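Hard water and soap in the dorm laundry rooms
Project report, Intro Environmental Chem
24 October 2022

Why we picked this

Everybody in Stullwood hall complains about stiff towels. Also white crust on the shower heads. We wanted to know if the water is really that hard or if people just use bad detergent. Sesach hall is across the road and supposedly on the same main, but nobody there seems to complain. So 2 buildings, same test.

Background (short)

Hard water = calcium and magnesium. They grab onto soap and make scum, so less soap is left to clean with. Detergent handles it better than bar soap but not perfectly. Hardness is given as mg/L of calcium carbonate. Anything over 180 is usually called very hard.

What we did

Cold tap in each laundry room, let it run first, then filled clean bottles to the neck. Bottles back to the lab same afternoon. Hardness by EDTA titration, standard method from the course handout. Then the soap test - same amount of water in each tube, add soap solution drop by drop, stopper, shake, stop when the foam stays up. Distilled water as the control.

We did the soap test second becuase the titration bench was free first. Should not matter.

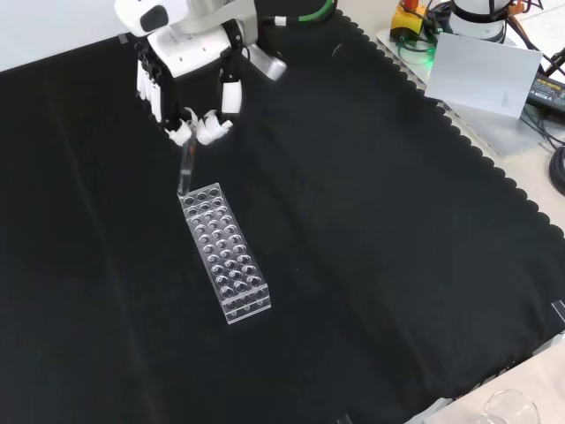 Results

Stullwood came out at 300 mg/L. Very hard, no argument. Sesach was clearly lower, still hard but not in the same range. The soap test agreed: Stullwood water needed the most drops, distilled the least, Sesach in between. The scum in the Stullwood tubes was obvious, gray flakes that stuck to the glass and took forever to wash off.

So why the difference if it's one main? Best guess is a softener in the Sesach basement. We emailed facilities and got no answer before the deadline.

Problems

Endpoint color. Wine red to blue sounds easy, its not. We overshot the first runs and threw them out. Also "foam stays up" is a judgment call, and we should of picked one person to judge it for every tube.

Only one sampling day. Hardness could change with season or pipe work.

If we had more time

Hot tap too. Shower water. And wash real towels with a measured dose of Prillska powder in both buildings, then compare how they feel after drying.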